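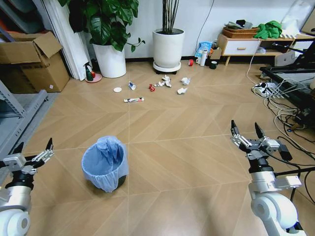

빌드 서버의 디스크가 가득 찼다는 오류는 대개 용량 문제지만, 이번에는 inode 문제였다. `No space left on device`가 찍힌 시점에 `df -h`로 확인한 여유 공간은 107GB였고, `df -i`의 IUse%는 100%였다. 원인은 빌드가 끝난 뒤에도 남아 있는 작업 디렉터리였다. 정리 스크립트는 설치되어 있었고 타이머도 돌고 있었지만 엉뚱한 경로를 보고 있었다. 사진으로 치면 파란 비닐을 씌운 쓰레기통은 앞쪽에 서 있고 쓰레기는 그 뒤쪽 바닥에 흩어져 있는 상태와 같다. 이 글은 원인을 찾은 과정과 systemd-tmpfiles로 옮긴 설정을 정리한 기록이다.

환경

서버의 호스트 이름은 clestura이고 데비안 9를 쓴다. 빌드 작업은 Podus라는 작은 데몬이 받아서 처리한다. 작업이 들어오면 /srv/podus/work 아래에 임의 문자열로 된 디렉터리를 만들고, 소스를 풀고, 빌드하고, 산출물만 /srv/podus/out으로 옮긴다. /srv는 Prosavov SSD에 만든 297GB짜리 ext4 파티션이다. 산출물은 매일 밤 Malinowski에서 빌린 VPS로 rsync한다.

Podus는 작업이 정상 종료되면 작업 디렉터리를 직접 지운다. 빌드가 시간 초과로 죽거나 데몬이 재시작되면 지우지 않는다. 문서에는 "외부 정리 도구를 사용할 것"이라고만 적혀 있다.

증상

처음 본 오류는 git이 낸 것이었다.

fatal: cannot create directory at 'src/lib': No space left on device

ext4는 inode가 떨어져도 블록이 떨어졌을 때와 같은 ENOSPC를 돌려준다. 메시지만으로는 둘을 구분할 수 없다. 확인 순서는 다음과 같이 잡는 편이 빠르다.

df -h /srv
df -i /srv
lsof +L1 /srv

세 번째 명령은 이미 unlink되었지만 프로세스가 아직 열고 있는 파일을 보여 준다. 이 경우 데이터 블록도 inode도 반환되지 않으므로 한 번은 봐 두어야 한다. 내 경우 출력이 비어 있었다.

어느 디렉터리가 inode를 쓰고 있는지는 du로 볼 수 있다. coreutils 8.22부터 --inodes 옵션이 있다.

du --inodes -x -d 2 /srv | sort -n | tail

결과의 대부분이 /srv/podus/work였다. 하위 디렉터리는 925개였고, 그중 실제로 실행 중인 작업은 두 개였다. 자바스크립트 프로젝트의 의존성 트리가 들어 있는 디렉터리가 특히 컸다. 용량은 얼마 안 되는데 파일 수가 많은 전형적인 형태다.

기존 스크립트의 문제

cron.daily에 들어 있던 스크립트는 이렇다.

find /var/lib/podus/work -mindepth 1 -maxdepth 1 -mtime +7 -exec rm -rf {} + 2>/dev/null

문제는 세 가지다. 첫째, 경로가 틀렸다. 작년 10월에 작업 영역을 /var/lib에서 /srv로 옮기면서 데몬 설정만 고치고 스크립트는 고치지 않았다. 둘째, 표준 오류를 버리고 있어서 경로가 사라졌다는 find의 메시지가 어디에도 남지 않았다. 이 줄은 내가 쓴 것이다. 셋째, 경로가 맞았더라도 -mtime을 최상위 디렉터리에만 적용하는 방식은 정확하지 않다. 디렉터리의 mtime은 바로 아래 항목이 생기거나 없어질 때만 바뀐다. 깊은 곳에서 파일을 계속 쓰는 장기 작업이라면 최상위 mtime은 시작 시각 근처에 멈춰 있고, 7일을 넘기는 순간 실행 중인 작업이 지워질 수 있다.

systemd-tmpfiles로 옮기기

/etc/tmpfiles.d/podus.conf를 새로 만들었다.

d /srv/podus/work 0750 podus podus 10d

d는 디렉터리가 없으면 만들고, 마지막 필드에 기간이 있으면 그 안의 내용을 기간에 따라 정리한다. 이미 있는 디렉터리를 정리만 하려면 e를 써도 된다. e는 글로브를 받지만 디렉터리를 만들지는 않는다. 나는 부팅 직후 경로가 보장되는 쪽이 편해서 d를 골랐다. D는 d와 비슷하지만 --remove로 호출하면 내용을 비운다. 데비안에서는 부팅할 때 --remove가 함께 실행되므로 재부팅 후 로그를 확인하고 싶은 경우에는 맞지 않는다.

기간 판정은 파일의 atime, mtime, ctime을 모두 본다. 셋 중 하나라도 기준보다 최근이면 남긴다. 디렉터리에 대해서는 ctime을 보지 않는다. relatime으로 마운트되어 있어도 10일 기준에서는 판정에 큰 차이가 없다. noatime이면 읽기만 하는 파일이 먼저 지워질 수 있으니 기간을 길게 잡아야 한다.

주의할 점은 tar로 푼 소스다. tar는 아카이브에 기록된 mtime을 복원하므로 방금 푼 파일의 mtime이 몇 년 전일 수 있다. ctime은 푼 시각으로 찍히므로 파일은 안전하지만, 위의 find 스크립트처럼 mtime만 보는 도구는 여기서 사고를 낸다.

적용 전에 무엇이 지워질지 보고 싶었지만 이 버전에는 dry-run 옵션이 없다. 대신 작은 복사본에서 디버그 로그를 켜고 돌렸다.

SYSTEMD_LOG_LEVEL=debug systemd-tmpfiles --clean /etc/tmpfiles.d/test.conf

로그에 항목별 판정과 기준 시각이 나온다. 복사본을 만들 때 cp -a를 쓰더라도 ctime은 새로 찍힌다. 테스트용 설정에서는 기간을 1분으로 줄이고, atime까지 기준을 넘기도록 복사 후 잠시 기다려야 결과가 나온다. 처음에 이것을 잊고 아무것도 지워지지 않는다며 설정 파일만 한참 들여다봤다.

실행 주기는 systemd-tmpfiles-clean.timer가 정한다. 기본값은 부팅 15분 뒤 한 번, 이후 하루 한 번이다. 그대로 두었다.

밀린 디렉터리 삭제

10일 기준이 적용되기를 기다릴 상황은 아니어서 밀린 것은 손으로 지웠다. 데몬을 멈추고 work를 통째로 옆으로 옮긴 다음 새 디렉터리를 만들고 데몬을 다시 띄웠다. 같은 파일시스템 안의 rename이라 바로 끝난다. 삭제는 뒤에서 돌렸다.

systemctl stop podus
mv /srv/podus/work /srv/podus/work.old
systemd-tmpfiles --create /etc/tmpfiles.d/podus.conf
systemctl start podus
ionice -c 3 nice rm -rf /srv/podus/work.old

ionice의 idle 등급은 I/O 스케줄러가 지원해야 의미가 있다. 스케줄러가 mq-deadline이면 등급을 무시한다. clestura는 cfq라서 효과가 있었고, 삭제 중에도 빌드 시간에 눈에 띄는 변화는 없었다.

inode 수를 늘리는 방법

ext4의 inode 수는 mkfs 시점에 정해진다. 기본 비율은 16384바이트당 하나다. 나중에 비율을 바꾸는 방법은 없고, resize2fs로 파티션을 키우면 늘어난 블록 그룹만큼만 따라 늘어난다. 작은 파일이 많은 볼륨이라면 처음부터 -i 8192나 -T small로 만드는 방법이 있다. XFS는 inode를 동적으로 할당하므로 이런 형태의 고갈은 드물다. 다음에 디스크를 바꿀 때 /srv는 XFS로 갈 생각이지만, 지금 옮길 이유는 없다. 정리가 되지 않으면 어느 파일시스템이든 결국 찬다.

감시

용량 경보만 있고 inode 경보가 없었던 것도 고쳤다. 쓰고 있는 감시 스크립트에 다음 한 줄을 추가했다.

df --output=ipcent /srv | tail -n 1 | tr -dc '0-9'

80을 넘으면 메일을 보낸다. 별도로, 실패한 작업의 디렉터리에 파일이 3000개 넘게 남아 있으면 작업 이름을 로그에 적게 했다. 시간 초과가 반복되는 프로젝트를 찾는 용도다. 지금까지 걸린 것은 전부 같은 저장소이고, 테스트가 종료되지 않는 버그로 보인다. 이쪽은 아직 보지 않았다.

rsync 쪽은 손대지 않았다. Malinowski VPS에는 out만 올라가고, 그쪽 `df -i`도 확인했는데 여유가 있었다. cron.daily의 옛 스크립트는 삭제했다.

2019년 6월 17일
읽는 시간 8분
블로그 > 리눅스 > 서버 관리
검색어를 입력하세요 검색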